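Der lange Weg einer Schraube

Diese Website verwendet Cookies. Mit der weiteren Nutzung erklären Sie sich einverstanden. Einstellungen | Akzeptieren

Im Erdgeschoss der früheren Wäscherei riecht es nach Öl und nach Kaffee. Auf der Theke liegt ein Handmixer, daneben ein Zettel mit dem Wort »Bürste«. Kulsoom Dhanial liest den Zettel, sie dreht den Mixer um und sucht die Stelle, wo man ihn öffnen kann. Sie sucht eine Weile. Das Gehäuse ist geklebt.

»Früher waren da zwei Schrauben«, sagt sie. »Man hat sie gesehen, und man wusste, was man tun muss.«

Die Werkstatt Tolilia repariert kleine Haushaltsgeräte, und sie tut es in einer Stadt, in welcher ein neuer Wasserkocher weniger kostet als eine Stunde Arbeit. Dhanial führt sie seit dem Januar, in dem der alte Elektriker an der Ecke seinen Laden schloss. Von ihm hat sie den Werktisch übernommen, die Schubladen und auch ein Heft, in dem 861 Geräte notiert sind, jedes mit Fehler und Preis. Manche Kunden im Heft kommen heute noch. Eine Frau bringt jedes zweite Jahr dasselbe Bügeleisen.

Ich habe mehrere Vormittage auf dem Hocker neben der Tür verbracht und gehört, worüber gesprochen wird. Es geht selten um Geld. Es geht um die Mutter, die mit diesem Toaster das Frühstück gemacht hat, oder um den Ärger, dass ein Gerät genau nach der Garantie aufhört. Mulugeta Chala, der die Motoren neu wickelt, mag solche Verschwörungen nicht. Er hat lange bei der Firma Bakker in der Fertigung gearbeitet, und dort, so erzählt er, habe niemand den Tod eines Mixers geplant. Man habe nur gefragt, was ein Teil kosten darf. »Das Ergebnis ist manchmal dasselbe«, gibt er zu.

Sein Wissen steht in keiner Anleitung. Wie fest man ein Lager eindrückt, merkt er am Geräusch. Wie alt ein Kabel ist, sagt ihm der Geruch der Isolierung. Seit dem Frühling lernt bei ihm Milagros Toledo, die vorher Romanistik studiert hat und die ihre Notizen in ein grünes Schulheft schreibt. Sie beklagt sich, dass man über diese Arbeit so wenig lesen kann. In den Büchern von 1970 fehlt die Elektronik, und in den neuen Büchern fehlt das Öffnen.

Bei den Ersatzteilen wird es mühsam. Der Händler Kanex liefert Kohlebürsten nur in Packungen zu 30 Stück, ein Schalter für den Staubsauger Festano war zuletzt gar nicht mehr zu finden. Dhanial kauft darum defekte Geräte auf und zerlegt sie. Im Keller stehen bis zu 110 Kartons, beschriftet nach einem System, das sie mir zweimal erklärt hat und das ich nicht verstanden habe.

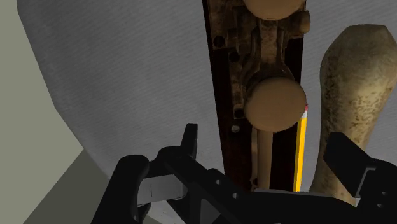
Zweifingergreifer in Schwarz, mit hellgrauer Auflage am linken Finger. Computergrafik

Hipólito Ledesma, ein pensionierter Berufsschullehrer, hält die Frage nach den Teilen für eine Frage der Ausbildung. Wer nie gelernt habe, ein Gerät zu öffnen, der vermisse auch die Schraube nicht. Er möchte, dass jede Schulklasse einmal im Jahr etwas Kaputtes auseinandernimmt, und zwar ohne Note. Zwei Schulen haben ihm geantwortet. Eine davon bat um ein Konzept für den Brandschutz.

Am späten Vormittag kommt der Besitzer des Mixers zurück. Dhanial hat die Klebenaht mit einem dünnen Messer gelöst, die Bürste getauscht und das Gehäuse mit zwei eigenen Schrauben wieder geschlossen — man sieht sie deutlich, sie glänzen auf dem weißen Kunststoff. Der Mann fährt mit dem Daumen darüber und fragt, ob das so bleiben muss.

»Ja«, sagt sie. »Für das nächste Mal.«

Er zahlt und nimmt den Mixer unter den Arm. Die Quirle hat er zu Hause gelassen.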